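Junior Penetration Tester, Wurkham office

Print this page | E-mail this page

Skurico is hiring a junior penetration tester to join the internal testing team in Wurkham. The job is full time and permanent. You would report to Behrouz Zarei, who runs the team.

We test networks and Windows domains for mid-sized companies, mostly in shipping and food wholesale. A typical job lasts 9 working days, with the last two set aside for the report. You would start by shadowing a senior tester and take the lead on your own jobs once you both agree you are ready.

What you would do:

- Run internal network tests under a signed scope
- Check Active Directory setups for weak permissions and old accounts
- Keep our scripts working when a client updates its systems
- Write findings that a system administrator can act on
- Help maintain Vositer, our in-house tool for collecting test notes and screenshots

There are 7 of us on the team now. People work at shared desks on the second floor, and the kitchen is at the end of the hall. Lunch is provided when you are in the office. 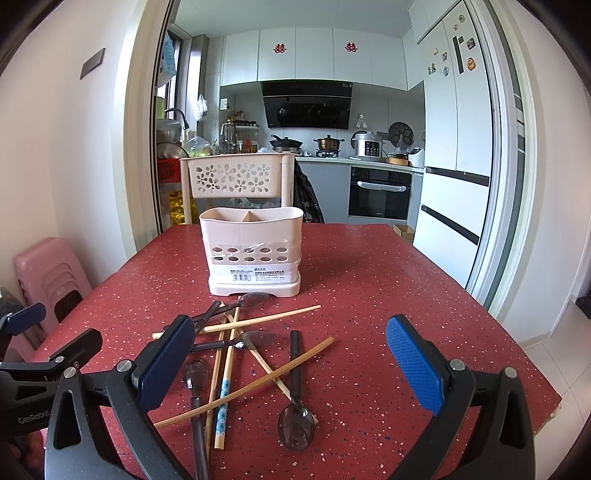
You will need a working knowledge of PowerShell and either Python or Go. You should be able to explain how Kerberos works and where it tends to be set up badly. A degree is not required. Certificates are fine to list, but we give more weight to lab write-ups, bug reports or code you can show us.

Some jobs are on site. Expect about 21 nights away per year. Travel is booked and paid for by the company, and time spent traveling counts as working time. Clients run background checks on anyone who enters their buildings, so you must be willing to go through one.

We also pay for one training course a year, and you get paid lab time every month to work on a topic you choose. Past topics include printer firmware, badge readers and the Sarıgül backup server, where a team member found a flaw in how restore jobs were signed. That work was reported to the vendor and fixed before we wrote it up.

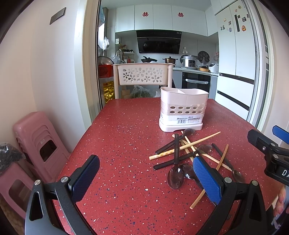
Spoons, chopsticks and a pink cutlery holder.

How to apply

Send a resume and one writing sample to Rungnapa Klinhom in recruiting. The sample can be a report with the client details removed, a blog post or a lab write-up. Do not send anything covered by a nondisclosure agreement. Put reference number 265 in the subject line.

Applications close January 5, 2024. The first step is a phone call, followed by a practical test on our lab network, which you can take from home. We pay a flat fee for the time you spend on it. The last step is an interview with Behrouz and two testers.

Print this page | E-mail this page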